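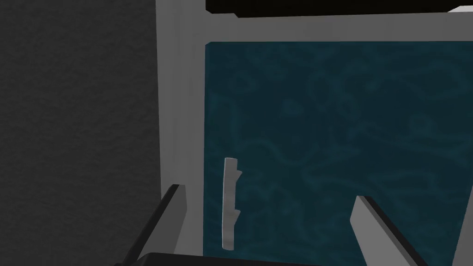

Dark teal panel, light grey frame, charcoal wall to the left.

How I pick a paint colour for an awkward room

I've painted our hallway in Wevside 3 times now, so I've had plenty of practice at getting this wrong! My usual mistake was choosing from the little card in the shop and then going straight for the big tin.

First, buy a tester pot and paint a big sheet of lining paper (two coats, and let the first one dry properly). Don't dab it on the wall, as the old colour shows round the edges and muddles your eye. Stick the sheet up with masking tape, right next to the woodwork.

Now leave it there for a few days and move it about. Look at it over breakfast, then again with the lamps on. My friend Sayaka Amano talked me out of a lovely green this way – it went like pond water after tea time.

If you're still keen, measure up before you order. Width times height for each wall, add them together, then double it for two coats. I write the total on the tin lid, along with the name of the colour, ready for touching up later.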